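Motby House Residents' Association
Minutes of the Bedding and Guest Room Meeting
January 18, 2021

Chair: Yung-ching Shek
Minutes: Yung-ching Siu
Apologies were received from the Leung family, who sent a very kind note and a tin of shortbread, which was opened under item 1 and didn't see item 3.

1. Welcome and previous minutes
Yung-ching Shek welcomed everyone and thanked those who had come in from the Skuvudov building next door, as it was a miserable evening to be crossing the courtyard. The previous minutes were accepted with one correction: the spare key to the small guest room hangs in the laundry and always has (the last minutes put it in the office, and the secretary apologises to anyone who went looking for it there).

2. The single bed and the Kuromi blanket
There was a good long talk about how the single bed ought to be left between guests. Yung-ching Siu favours having the blanket opened out over the foot half, with the sheet showing above it, so that a visitor arriving late can see straight away that the bed is made and simply climb in. Several members with grandchildren agreed, and said the cartoon print was the first thing the little ones asked about.

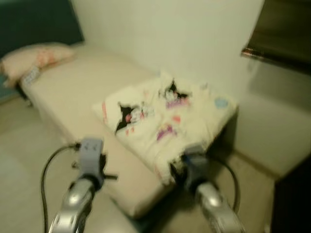

Item 2: blanket spread over the foot half of the bed, pillow at the headboard.

The Chair, who has made a great many beds in her time, put in a word for folding. A blanket doubled over across the middle can be lifted off in one go by anybody who sleeps warm, and she feels the room is neater for it. It was pointed out, quite gently, that a folded blanket goes lumpy if it is done in a hurry, and that Kuromi can finish up on her side or upside down. The Chair took this in very good part.

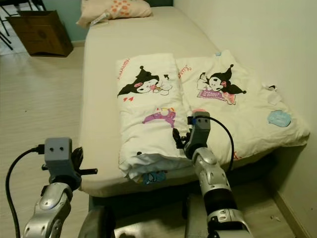

The folded arrangement, with Kuromi facing two ways.

After some back and forth it was agreed to spread the blanket when children are expected and fold it for everybody else. The beige fitted sheet stays as the everyday sheet for this bed. A motion to buy a second blanket was put off until May, when we'll have a better idea of how many families are coming.

3. Headboard, pillows and bedside reading
Members are pleased with the buttoned headboard and would like it kept that way, so could whoever does the room please run the soft brush over it and go carefully at the buttons, where the fluff likes to gather. Wet cloths are not to be used on the fabric.

The question of reading matter then came up. We have no bedside table in there, and Yung-ching Siu suggested that a paperback left on the pillow makes a friendly welcome. There was real warmth for this idea! One member did worry about covers marking the pillowcases, and it was agreed that any book put out should be given a wipe first.
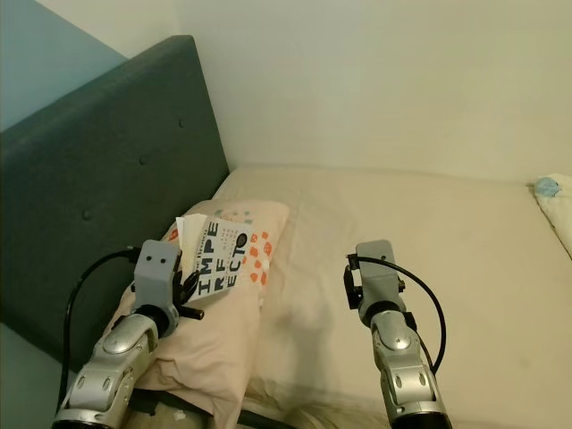
A paperback on the pink pillow, against the headboard.

A budget of $40 was approved for second-hand books from the Siltska shop, to be spent over the year. Offers of books in Spanish, or in any other language our visitors read, would be very gladly received.

4. Pillowcases
We now have 28 pillowcases in the cupboard, a good few of them without partners, and the Chair asked whether we should mind about matching. The feeling of the meeting was that we shouldn't. The pale pink one with the dots and little squares was much admired, and it was felt that it sits nicely with the cream bedding and the teal headboard.

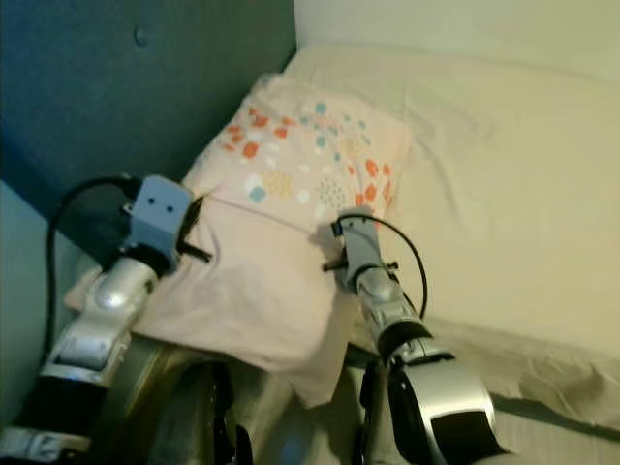

The dotted pink pillowcase, with the cream pillow behind.

It was agreed that pillowcases be laid flat on the bed and smoothed out before going back in the cupboard, with the patterned end to the front of the shelf. Plain ones go on the shelf below. Anything worn thin is to be put in the rag bag by the dryer.

5. Any other business
The hallway light outside the guest room is flickering again, and Yung-ching Shek will ring the electrician. Someone has left a green umbrella and a casserole dish in the kitchen, and both would like to go home.

Actions
Yung-ching Siu: write up the two blanket arrangements for the inside of the cupboard door; visit the Siltska shop for books.
Yung-ching Shek: electrician; sort the pillowcases.
All: look out any spare paperbacks.

The meeting closed with tea. The next one will be in the Skuvudov common room, and Leung has offered to bring the biscuits.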